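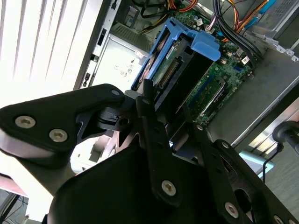
Galería: las tripas de la torre

Cada otoño alguien decide que la torre del taller «todavía tiene vida» y le quitamos la tapa lateral. La compramos de segunda mano por 30 euros, precio que incluía el polvo.

El disco duro
Va sentado en su bandeja de plástico azul, con la placa verde y la etiqueta blanca hacia arriba. La bandeja tiene una lengüeta para tirar, también azul – un color que en informática de sobremesa significa «por aquí» y que casi siempre se interpreta como «con destornillador».

El conector
Una tira negra con hileras de pines diminutos. Nnamdi Osagie sostiene que doblar uno es cuestión de carácter. Él dobló dos en su día y lleva desde entonces una vida ejemplar.

La placa base
Verde, con sus chips negros, sus condensadores y sus conectores blancos. Vista así, parece una ciudad sin aparcamiento.

La memoria
Un módulo en una ranura azul. Sofia Vilela pidió otro a Gramitz y le llegó un ratón. Muy bonito, eso sí.

Los cables
Un manojo negro que baja hacia la placa y, cerca, hilos naranjas y amarillos. Florêncio Loureiro propuso peinarlos con bridas. La propuesta fue escuchada con respeto y quedó aplazada hasta que haya bridas.

Pendiente
Copiar lo que haya en el disco: según la libreta de Tien-fu Lai, 2.095 archivos, de los cuales 1.069 se llaman «final» o alguna variante. Si alguien conserva tornillos de disco, que los traiga en una bolsita con nombre – los del bote grande ya no se sabe de qué son.

También en la galería
Impresora Trivetti, segunda autopsia
El cajón de los cargadores
Monitor Omero: antes y después del paño
54 disquetes y ninguna disquetera

Taller Tlapale | Contacto | Textos de Cristóvão Vilela | Volver arriba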